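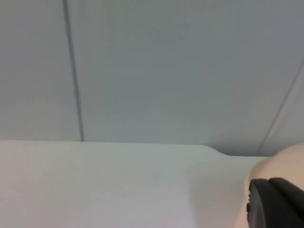

Adjunto 1. Paneles grises y la superficie blanca de delante. La junta oscura es la de la izquierda.

Soporte > Mobiliario y revestimientos > Paneles > Incidencia 944

Abierta por: Urmila Yadav
Fecha: 18 de abril de 2025
Producto: panel liso gris Dirkby, sala de preparación
Prioridad: media
Estado: pendiente de visita

Urmila Yadav:
Buenas. La junta vertical entre el panel estrecho y el ancho se ve muy marcada. Oscura. La otra, la diagonal de la derecha, mucho más clara y fina, esa no me preocupa. ¿Falta sellador o es suciedad metida? Necesito saberlo antes de pedir material. Gracias

Pallavi Mishra (soporte):
Hola Urmila. Visto el adjunto. Por la foto no se puede decir si es hueco, sombra o mugre, sale algo borrosa la linea. Probar esto:
- paño apenas húmedo, jabón neutro, de arriba abajo
- secar y esperar 60 minutos
- pasar una tarjeta de plástico por la junta, sin forzar
Si la tarjeta entra, es separación. Si no entra y sigue oscura, mancha. Nada de disolvente, por favor, que el acabado mate se queda con cercos.

Urmila Yadav:
Hecho. El paño sale gris, poco. La junta igual. La tarjeta entra arriba, cerca del techo, abajo donde toca con lo blanco no entra. O sea que se abre hacia arriba??

Pallavi Mishra:
Suena a eso. ¿Se mueve el panel ancho al apretar con la mano junto a la junta? ¿Y quién lo montó, nosotros o Brirnimham?

Urmila Yadav:
Se mueve un pelín. Lo montó Brirnimham en junio del año pasado. Tengo el albarán por ahí, lo busco.

Urmila Yadav:
Encontrado. Pone sellador Fimik gris, cartucho de 500 ml, uno. Para toda la pared me parece poco pero no soy yo la que sabe.

Archana Sachdeva (técnica):
Entro yo. Con un cartucho llega si la junta es fina. Lo que me mosquea es que ceda el panel, eso es fijación y no sellador. NO rellenar todavía. Si se rellena ahora y luego se aprieta el panel, rebosa y hay que rasparlo todo. El tono algo más oscuro en el lado izquierdo no lo cuento como defecto, puede ser la luz.

Urmila Yadav:
Ok no toco nada. ¿Hay que vaciar la sala? Tenemos pedidos.

Archana Sachdeva:
No. Solo dejar libre la zona de la junta y taparme la superficie blanca con cartón, que voy con taladro. Llevo fijaciones y un Fimik por si acaso. Confirma horario Pallavi

Pallavi Mishra:
Pendiente de horario, te llamo hoy. Dejo la incidencia abierta hasta que Archana cierre el parte.

3 comentarios internos · Compartido 2 veces

Incidencias relacionadas
Junta abierta en panel de esquina
Cercos en acabado mate tras limpieza
Sellador Fimik: tiempos de secado
Panel Dirkby que cede al apoyarse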